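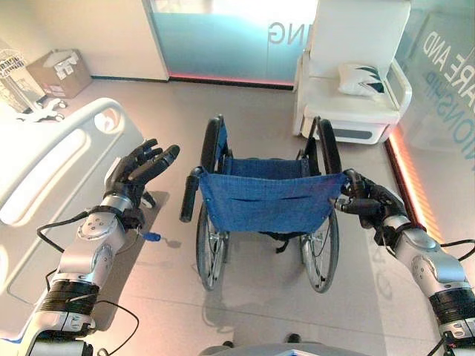 8 February 2018

I don't trust the word "universal" on a wheelchair. I've read it on so many spec sheets this winter that it has stopped meaning anything, and the folding chair they keep by the bed at Boltarville is about as universal as they come. Blue fabric, black tires, spokes, two push handles. You have seen it in every clinic corridor you ever waited in.

The sales pitch for this type is always the fold. It folds flat, it goes in a trunk, it goes behind a door. Fine. I would like to know how many of them get folded more than once a month. My mother-in-law's Sirnon came home with us in September and has been open in the hallway ever since, collecting coats.

What I care about is the back end, where the person pushing has to live. Handle height is one number on the sheet and it's always somebody else's number. Turunen asks 90 extra for adjustable handles, and I can't decide if that's fair or a nerve. Rubber grips are all right until they start to twist on the tube, and then you're steering with your wrists.
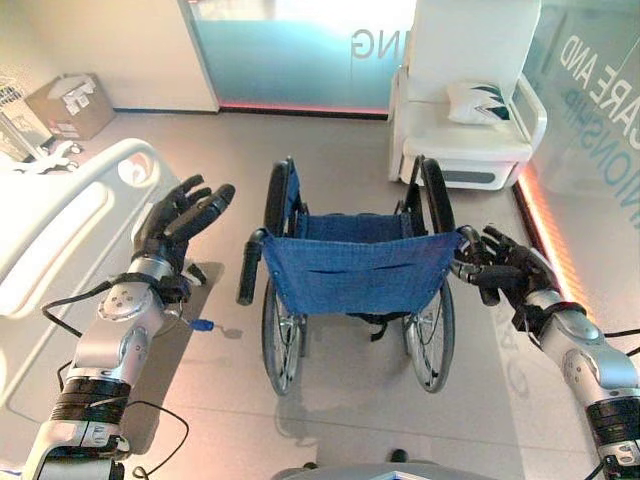 *Blue folding chair from the back, with the pocket slit across the backrest. Bed to the left.*

About that pocket. Every maker lists it as a feature. In my experience it holds one folded letter and a pair of gloves, and anything heavier drags the fabric out of shape. I'd trade it for a decent place to hang a bag.

Then there's parking the thing next to a bed. The brochures show a chair tucked neatly alongside, brakes on, everyone smiling. In a real room you've got the side rail to deal with, and a mat, and whatever box hasn't been unpacked yet. Measure the gap first. I didn't, and I have the scraped door frame to prove it.

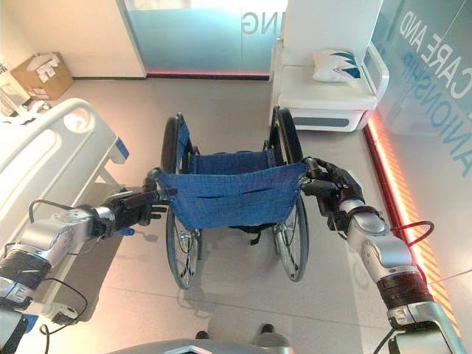 Seats are my other complaint. A sling seat is comfortable for a short trip down the hall and I'm not convinced by it for anything longer. Vurnurau will sell you a cushion for 200, and the man on the phone told me it would "transform" the chair. Maybe. I'm going to try a folded blanket before I pay for a transformation.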